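Edge-first grasping

Edge-first grasping is a way of getting a robot to pick up cloth by a hem, cuff or corner instead of grabbing whatever bit happens to be nearest. You'll also see it called hem-seeking, and in the older write-ups simply "the Tallitz method", after the lab where most of the early work was done. I've been keeping this entry up to date for a good while now (and I spent two winters helping with the Tallitz trials, so do bear that in mind when I get enthusiastic!).

Background

Cloth is horrible for robots. A mug looks like a mug from whichever side you come at it, but a jumper dropped on a table can land in more shapes than you'd ever want to list, and most of them hide the useful parts. For years the usual trick was to lift the garment by its highest point, let it dangle, and then look for a corner with a second arm. It works, sort of. It's slow, it needs two arms, and long sleeves have a habit of wrapping themselves round things.

The edge-first idea came out of watching people sort washing. Give somebody a heap and they'll very often pinch a hem or a neckline straight away, and a shake from there opens most of the thing out. So the question became whether a single arm with a plain two-fingered gripper could be taught to do the same from the start.

How it works

There are two stages. In the first, an overhead camera gives the arm a rough idea of where the cloth is and where it stops. In the second, a small camera at the wrist takes over, and that's the bit that really matters. From close up the system looks for signs of a finished edge: a line of stitching, a step where doubled cloth meets single, a dark gap where a hem has opened. Colour counts for very little in the choice. Early versions leaned on it far too much and would happily go for a stripe.

Once a likely edge has been picked, the fingers come down either side of it and close. Corners of hems are the favourite target, as the doubled cloth stands up a bit and gives the fingertips something to hold. Most groups use soft fingers that can flex against the table, and ours had openings near the tips, which let them bend a little and also let the wrist camera see a bit more of what was going on behind them. 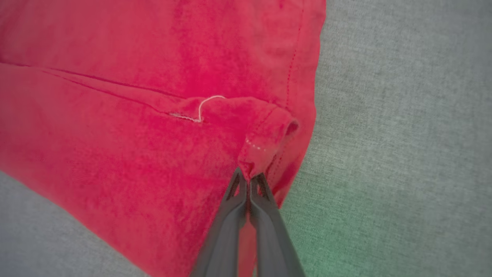
Jenetti wrote on the talk page that the method gets too much credit for the pinch and too little for the looking, and that any half-decent gripper will hold a hem once you've put it in the right place. I've gone back and forth on that. It's a fair point for thick hems, where the fingers have plenty to work with, but with thin linings the shape of the fingertip seemed to matter a great deal in our trials, and the same camera guess could end in a good hold or a slither depending on which fingers we'd fitted that morning. Other editors are welcome to weigh in.

Training

The Tallitz version was trained on grasps steered by a person, who watched the wrist view and closed the fingers by hand control. The first set had 1168 of these, spread over 141 garments, mostly T-shirts, fleeces and children's trousers from a charity shop. Each attempt was marked afterwards as edge, near-edge or middle. Near-edge was the cause of endless arguments, and the label was dropped in the second set in favour of a plain measurement from the fingertips to the closest hem.

A later set from the Zollosance project added towels and pillowcases. These are easier, having four corners and no sleeves, and I'd be wary of any result that mixes the two kinds without saying so. The project's own notes do keep them apart, to be fair.

Results

In the main Tallitz trial the arm made 300 attempts on garments it hadn't been trained on. The highest-point method was run on the same garments, dropped afresh each time. Edge-first came out clearly ahead on getting hold of a hem, and slightly behind on getting hold of anything at all, because a missed hem often means an empty gripper. People tend to quote the first half of that and forget the second.

Time per garment fell too, though a good deal of that came from not having to hand the cloth between two arms. When Hyvönen repeated the trial with both methods limited to one arm, the gap shrank but didn't go away.

Known problems

Loose threads are a nuisance. A pale thread on darker cloth can look very much like a row of stitching to the wrist camera, and earlier versions would try to pinch it. The current one checks that the line carries on for a decent length before it commits, which helps, but decorative stitching in the middle of a panel still fools it.

Double layers are the other big one. If a sleeve is lying on top of the body, the fingers may catch the sleeve hem plus a fold of whatever is underneath, and then the shake opens nothing. The usual fix is a small lift of 7 millimetres before the full one, with a second look from the wrist camera. Some groups skip this to save time.

Very stretchy knits, lace and anything with a raw edge remain mostly untested. There was talk of a lace set in October, and I'll add it when it turns up.

See also

Cloth unfolding; Two-arm regrasping; Soft fingers; Wrist cameras; Learning from demonstration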